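Robotics & Automation > Small Cells > Grippers and Fixtures

Arm loses its place in the case partway through the day - how do you all set this up?

Emília Sokol
Thursday, March 5, 2020

Hello everybody, and thank you in advance for your patience, because I tend to go on. I look after a small cell at Felow where one arm with a two-finger parallel gripper puts parts into desktop computer towers. The tower lies on its side on the table with the panel off, and the loose parts wait in a printed fixture plate to the left of it. We started in July with memory sticks only, and I've been adding small metal pieces and brackets one at a time as I get brave enough.

My trouble is drift. First thing in the morning the arm picks and places beautifully. By the afternoon the memory sticks are landing a hair to one side, enough that the gripper pushes against the end of the slot and the controller stops on force. If I teach the pick point and the place point again, everything is lovely until the next day - and then I'm back where I started. The log shows 1,636 cycles since I last took the fingers off and cleaned them, if that matters.

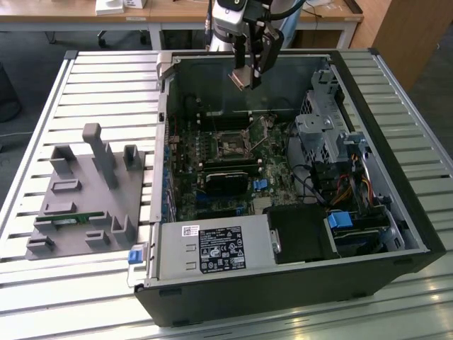

I've already checked the obvious things, or what I think are the obvious things. The arm base is tight. The payload setting matches the gripper. The fingers close fully and line up at the tips when I jog them together with nothing in between. I did notice that the flat metal pieces sometimes sit at a bit of an angle in the fingers after pickup, and I'd love to hear whether that belongs to the same problem or whether I have two problems. My supervisor thinks the arm needs to go back to be calibrated, and I'd really like to avoid losing it for that long if there's something I can do here first.

Vojtěch Procházka

Hi Emília, what a nice clear post, and please don't send the arm away yet! If it were the arm itself, you wouldn't get a perfect morning every morning just by teaching two points. I'd look at the table and what sits on it. Slatted aluminum is wonderful for moving things around, but the nuts in the slots creep if they aren't seated squarely, and every time the arm pushes a stick home it gives the whole business a little shove.

What I do on ours (a similar setup, we call it the Raltier bench because that was the name of the first job it ran) goes like this. Take the fixture plate off, wipe the slots, and put it back with two dowel pins as well as the screws. The pins do the locating and the screws only hold it down. Then do the same kind of thing for the tower. I made two hard stops, one against the long side of the case and one against the short side, and the case gets pushed into that corner before it's clamped. If you're clamping wherever the case happens to land, you're teaching a new position every time and just don't know it.

After that, pick a reference point on the plate, a post or a corner that never moves, and pick another on the chassis. Touch both off at the start of the shift and again after lunch, and write down the numbers. If the plate number moves, it's your plate. If only the chassis number moves, it's your clamping. If they both move together by the same amount, go back and look at the arm base and the table legs again. I kept a sheet like that for 43 shifts and I still miss it, silly as that sounds.

As for the angled metal pieces, I'd call that a second problem. Thin flat parts will swing if you grab them off center. Try making the slot in the plate deeper so the part can't tip while the fingers close, and bring the closing speed down. Worn finger pads will do it too, so have a good look at those while you're in there with the cloth.

Hedvika Zeman

Had this, it was the plate. Ours was printed and it had bowed a little, so one end sat higher when the screws were tight. Put a straightedge across it. We printed it again thicker and that was that.

Ludmila Hudec

I can't add much on the clamping, Vojtěch has covered it better than I could, but do watch your cable! Ours at Como was tied too short up at the wrist, and whenever the arm reached for the far side of the case it would tug the gripper over a touch. It took me ages to find because at the pick side there was plenty of slack. Jog the arm slowly to its farthest place point and keep a hand on the cable while somebody else has the pendant - you'll feel it go tight if that's what is happening. Leave a nice loose loop and check that it doesn't catch on the edge of the case on the way back.

Also, do you let the arm warm up? We run 130 empty moves before the first real part and teach only after that. If you're teaching cold first thing, the afternoon may be the true position and the morning the odd one. Let us know how you get on with the pins!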